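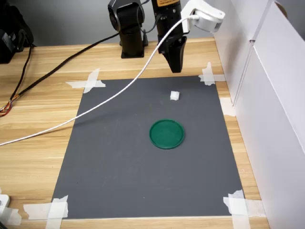 Ticket 111: Semmont water heater, no ignition on propane
Opened by: Tobias Hutchins
Unit: 6 gallon gas/electric, in a 2009 Pruitt travel trailer
Status: closed, with reservations

Entry 1
Customer says the heater clicks, lights for a couple of seconds, then drops out. Three tries and the red lockout light comes on. Works fine on electric. He has already been told by another shop that he needs a new control board. Maybe he does. I have been told that about a lot of trailers, and most of them went home with the board they came in with.

Entry 2
Checked the easy stuff first. Tank is full of water. Propane cylinder is more than half full by weight. Stove burners light and stay lit, all of them, with a steady blue flame. Furnace runs. So there is gas in the trailer and the regulator is probably not the villain, though a stove doesn't ask much of a regulator and I'm not ready to cross it off.

Battery reads 12.6 volts at the posts. At the heater, with the board calling for gas, I get 10.9. That is a big drop for a short run of wire. Customer says the other shop "checked the voltage." I would like to know where they put the probes.

Entry 3
Traced the feed back. There is a crimp splice behind the outside access door, wrapped in household tape, with green crud inside. Cut it out and put in a heat-shrink butt connector. Voltage at the board under load is now 12.3.

Heater lit on the first try. Ran for 4 minutes and dropped out. So the splice was bad and it also wasn't the whole story.

Entry 4
Called Ister parts support and spoke with Amândio Seixas. He suggested replacing the board, the electrode and the gas valve as a set. I asked what test would point to the valve. He said it was "usually a good idea at this age." Not a test. Thanked him and hung up.

Entry 5
Pulled the main burner tube. Mud dauber nest about an inch in, packed hard. Cleaned it out with a bottle brush and compressed air. Pulled the electrode too. The gap was wide and the porcelain had a hairline crack near the bracket. Replaced the electrode, set the gap to the spec in the manual, scraped the ground tab down to bright metal.

Relit. Flame is blue now and sits where it should on the flame sensor. Before, it was yellow and wandering all over the place.

Entry 6, Dec 12, 2018
Ran it through full heating cycles all morning, drawing down hot water between each one. No lockouts. Shut it off, let it sit until the tank read 70 degrees, and started again from there. Lit first try.

Nantana Kaewmanee at the counter asked if we could call it fixed. I said we could call it working. The board is original and I have no way of proving it isn't flaky when it's cold out. But I won't sell the man a board on a hunch — his or the other shop's.

Closing notes
Replaced: one splice, one electrode. Cleaned: burner tube, ground tab. Not replaced: board, valve. Told customer to put a screen over the vent before spring, and to keep an eye on it for soot. He has the old parts in a bag. If it locks out again, he should write down the outside temperature and whether the furnace was running, then bring it back under this same ticket number.

Shares: 4 Comments: 3

Birdie Delacroix
Mine did the same thing and a new board "fixed" it for one weekend. Went back and found wasps. I'm out the money for the board.

Štefánia Pešek
Would a vent screen cause problems of its own? I have read that the heater makers don't like them.

Tobias Hutchins
Some don't, and some won't honor the warranty if you fit one. Check your manual. On a heater this old there is no warranty left to lose, but a screen full of lint is as bad as a nest, so look at it when you dewinterize.

Hollola Trailer Service | Contact the shop | Copyright 2018 | Back to top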